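Betriebssicherheit: Unbeabsichtigte Armbewegung an Arbeitsplatz 4

Aus dem Bereich Labor und Versuchsbetrieb, September 2022

Im Versuchsbetrieb der Halle Dudley hat sich im vergangenen Monat eine Störung ereignet, über die wir alle Nutzerinnen und Nutzer der zweiarmigen Tischarbeitsplätze unterrichten. Nach dem Quittieren einer Kommunikationsstörung fuhr der rechte Arm von Arbeitsplatz 4 ohne erneute Freigabe in seine zuletzt gespeicherte Zielposition. Im Greifer befand sich zu diesem Zeitpunkt eine Gabel. Personen wurden nicht verletzt. Der Greifer setzte auf der Tischplatte auf, ein Finger wurde verbogen und ist inzwischen ersetzt.

Betroffen war die Versuchsreihe Stemetti, in der ein Platzgedeck mit Tischset, Serviette, Besteck, Teller und Becher gelegt und wieder abgeräumt wird. Die Aufgabe gilt als unkritisch, weil die Gegenstände leicht sind und die Arme langsam verfahren. Nach dem Vorfall wurde diese Einschätzung überprüft. Auch ein leichter Arm kann eine Hand zwischen Greifer und Tischkante einklemmen, und Besteckteile mit Zinken oder Klingen sind in der Gefährdungsbeurteilung vom Februar nur am Rande behandelt.

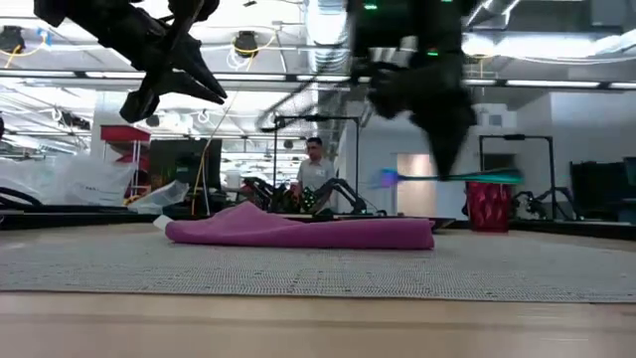
Warum bewegte sich der Arm, obwohl keine Freigabe erteilt worden war?

Die Steuerung Fabbri hielt den letzten Sollwert während der Unterbrechung im Speicher und gab ihn nach dem Quittieren unmittelbar an die Antriebe weiter. Vorgesehen ist, dass der Sollwert bei jeder Unterbrechung verworfen und durch die gemessene Ist-Position ersetzt wird. Diese Funktion war mit der letzten Aktualisierung der Software auf den Auslieferungszustand zurückgesetzt worden und damit ausgeschaltet.

Ausgelöst wurde die Kommunikationsstörung durch einen Leitungsschaden. Die Datenleitung zum rechten Greifer vom Typ Moleck war zu knapp verlegt und wurde bei weit ausgestrecktem Arm auf Zug belastet. Am Stecker fand sich eine gebrochene Ader. Der Kontakt ging in einzelnen Armstellungen verloren und stellte sich in anderen von selbst wieder her. Das Störungsprotokoll weist für die Tage vor dem Vorfall 25 kurze Unterbrechungen aus, die jeweils vor Ort quittiert und nicht gemeldet wurden. Die längste dauerte 370 Millisekunden.

Der zuständige Sicherheitsbeauftragte Hefin Llewellyn hat die Untersuchung geleitet und den Abschlussbericht vorgelegt. Er stellt darin fest, dass die Bedienenden nach der geltenden Anweisung gehandelt haben. Die Anweisung sah eine Meldung erst vor, wenn sich eine Störung nicht quittieren ließ. »Wiederkehrende Störungen, die sich leicht beseitigen lassen, sind in unserer bisherigen Regelung nicht vorgekommen«, heißt es im Bericht. »Dieser Punkt ist der Betriebsleitung zuzurechnen und wird geändert.«

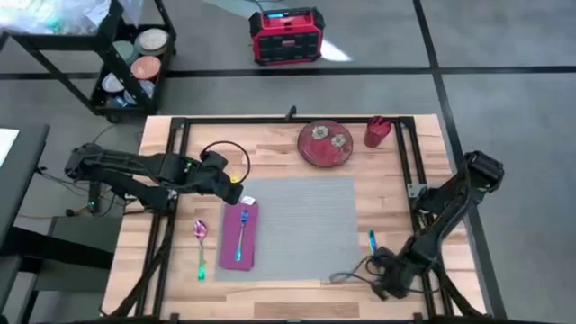
Die neue Fassung der Betriebsanweisung gilt ab sofort für alle 6 Tischarbeitsplätze der Halle. Vor dem Quittieren einer Störung ist der Antriebsstrom beider Arme abzuschalten. Anschließend ist am Bedienrechner zu prüfen, ob Soll- und Ist-Position übereinstimmen; weichen sie voneinander ab, bleibt der Arbeitsplatz außer Betrieb, bis die Versuchsleitung ihn freigibt. Das Nachlegen oder Ausrichten von Gegenständen auf dem Tisch ist ausschließlich bei abgeschaltetem Antriebsstrom gestattet. Dies gilt ausdrücklich auch für kleine Korrekturen, etwa an einer verrutschten Serviette.

Jede Unterbrechung der Verbindung ist mit Uhrzeit, betroffenem Arm und ungefährer Armstellung in das Störungsbuch einzutragen. Tritt dieselbe Meldung innerhalb einer Schicht ein zweites Mal auf, wird der Versuch beendet und die Technik verständigt. Die Leitungen zu den Greifern werden künftig vor Schichtbeginn einer Sichtprüfung unterzogen. Dabei ist jeder Arm von Hand und stromlos in die äußerste Stellung zu führen, damit eine zu geringe Schleifenlänge erkennbar wird.

An Arbeitsplatz 4 wurden beide Datenleitungen ausgetauscht und mit größerer Schleife verlegt. Die Rücksetzfunktion der Steuerung ist an sämtlichen Arbeitsplätzen wieder eingeschaltet und wurde einzeln getestet, indem die Verbindung im Stillstand und in der Bewegung getrennt wurde. In keinem Fall fuhr ein Arm nach dem Quittieren an. Softwareaktualisierungen werden bis auf Weiteres nur noch durch die Technik eingespielt; ein Vergleich der Sicherheitsparameter vor und nach der Aktualisierung ist dem Prüfblatt beizufügen.

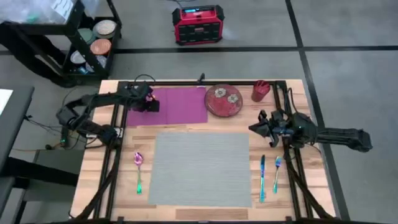 Tischarbeitsplatz mit zwei Armen, Tischset und Besteck.

Offen ist derzeit noch die Frage der Greifkraft. Beim Aufsetzen auf die Tischplatte hielt der Greifer die Gabel weiterhin fest, obwohl die Kraftüberwachung eine Überlast gemeldet hatte. Ob er in einem solchen Fall öffnen oder geschlossen bleiben soll, wird mit dem Lieferanten beraten. Ein Öffnen kann Gegenstände herabfallen lassen, ein Geschlossenbleiben erschwert die Befreiung eingeklemmter Finger. Bis zu einer Entscheidung werden Messer und Gabeln in der Versuchsreihe Stemetti nur mit verminderter Geschwindigkeit bewegt.

Die Unterweisung zur geänderten Betriebsanweisung ist für alle Personen verpflichtend, die an den Tischarbeitsplätzen tätig sind, einschließlich der studentischen Hilfskräfte und der Gäste. Ohne Unterschrift auf dem Unterweisungsblatt erlischt die Zugangsberechtigung zur Halle Dudley zum Monatsende. Der Abschlussbericht liegt im Büro der Arbeitssicherheit zur Einsicht aus. Rückfragen und Hinweise auf vergleichbare Störungen nimmt Hefin Llewellyn entgegen.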